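# kirkton-stretch

Hi! I keep the class plans for the Saturday morning family stretch class at the Kirkton hall in this folder, plus the little script that turns them into printable cue cards. It started as one long text file on my laptop and got out of hand, so now it lives here where Malsha and Tomos can get at it too.

If you teach kids, or kids with their grown-ups, help yourself. Change the names of the poses if you like – we do it all the time (Downward Dog has been "Tent" since January and I don't think we're going back).

## What you get

- `plans/` – 9 class plans, each one 45 minutes give or take
- `poses.csv` – every pose we use, with the kid name, the grown-up name and a note on knees and wrists
- `songs.txt` – what we play during the wiggle break
- `cards.py` – makes the cue cards
- `old/` – please ignore, I'm scared to delete it

The plans are plain Markdown. Each has a warm-up, a story, a partner section and a lie-down. The story is the part that the under-sixes care about, so I've written those out nearly word for word. The rest is just notes to myself, and some of them are pretty short. "Do the frog thing" means the frog thing in `poses.csv`, row `frog_hop`.

## Making the cards

You need Python 3 and nothing else.

```
python cards.py plans/harbor.md
```

That gives you a PDF with 2 cards to a page. If you want them bigger, add `--large`. Carmela Bermúdez uses the large ones because she tapes them to the wall and teaches from the back of the room, and now I want to try that too!

Known problem: accents in names come out as little boxes on the Calvo printer at the hall. They're fine on screen. I've tried three fonts and given up for now.

## About poses.csv

The columns are `id`, `kid_name`, `adult_name`, `hold_breaths`, `partner` and `watch_for`. Holds are in breaths because seconds made everybody tense, me included. `partner` is yes, no or maybe. Maybe means it works if the two people are close to the same height, so it's usually great for siblings and pretty awkward for a dad and a four-year-old.

`watch_for` is what I've seen go wrong in my own room. I'm a yoga teacher and not a physical therapist, so please read it that way. Severino Palacios went through the wrist notes with me and fixed a bunch (thank you!!), but the knee ones are still all mine.

## Table stretches

The newest plan, `plans/table.md`, is for people who'd like to stay in a chair. Grandparents asked for it, and then the Mulgate homework club did too. It's mostly shoulders, forearms and fingers, with a bit of neck at the end. Keep both elbows soft, let the shoulders drop, and do the slow fist-and-open 2 times before you start anything else. I still need to write the story for this one – maybe something with crabs?
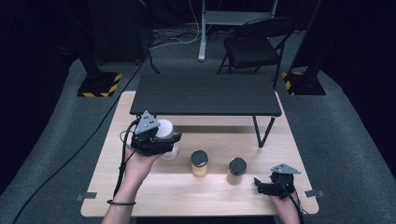

*Both hands at the table.*

## Sending me changes

Open an issue or just email me, whichever is less annoying. New stories are very welcome. If you add a pose, run `python cards.py --check` first so that we don't end up with two things called `cat` again.

Still on my list:

- [ ] crab story
- [ ] Spanish kid names (Carmela has a start on these)
- [ ] shorter lie-down for the Sillton group
- [ ] sort out `songs.txt`, half of it is Tomos's

## License

CC BY 4.0 for the plans and stories, MIT for the script. Put my name on it somewhere and we're good.

– Valeriano Figueroa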